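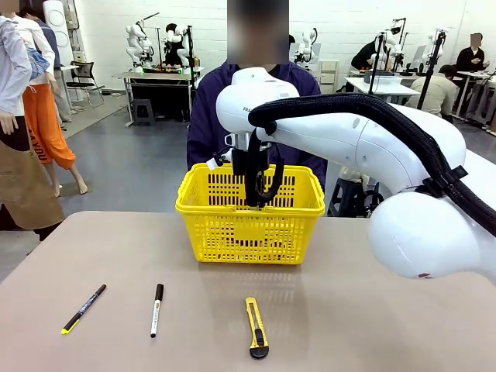
The yellow basket on its table.

July
By the author of "Letters from Metau"

My grandmother ran the shop at Metau for most of her life, and when she finally gave it up she left me the counter, the scale, the bell over the door and a shoebox of paper slips. The slips were what people owed. I was young enough to think this made me rich, and I sat down on the back step one warm evening in July and added them all up (twice, with my tongue between my teeth) and got to 1000 and a bit.

"Well, go and collect it, then," she said, and went on shelling her peas.

So I did, or I set out to. The first slip was for 50, and it belonged to the old ferryman down at Mrema landing, who was so pleased to see me that he gave me tea, and then soup, and then a long account of the winter the river froze and my grandmother sent lamp oil across the ice on a child's sled. By the time he had finished it was nearly dark. I walked home with a jar of honey and the slip still in my pocket.
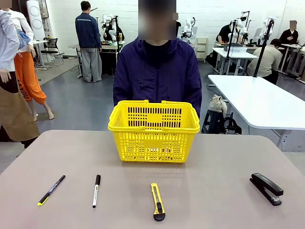
The Second Slip

That one was for 200, a great deal of money in those days, and it took me all the way up the hill to Prukeck, where the baker's widow lived with her geese. She knew what I'd come for before I had the gate open. She sat me down and told me about the flour, sack after sack of it, the year her ovens were the only ones lit on that side of the valley, and how my grandmother had written it down so she wouldn't feel she was being given anything.

"Did she send you?" the widow asked.

I said she had, more or less, and the widow laughed until the geese started up! Then she wrapped me a loaf so heavy I had to change arms at every bend in the road. 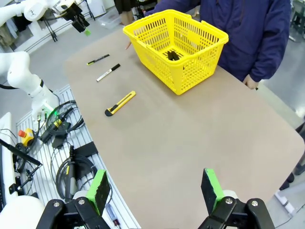
Photo: Vumora

I tried 100 more doors, or it felt like it, and came home from each one with plums or eggs or a story, and once with a kitten. My grandmother looked over every single thing I carried in and never asked about the money. When the evenings drew in she took the shoebox down, put it on my knees and lifted the stove lid, and went out to see to the beans while I made up my mind.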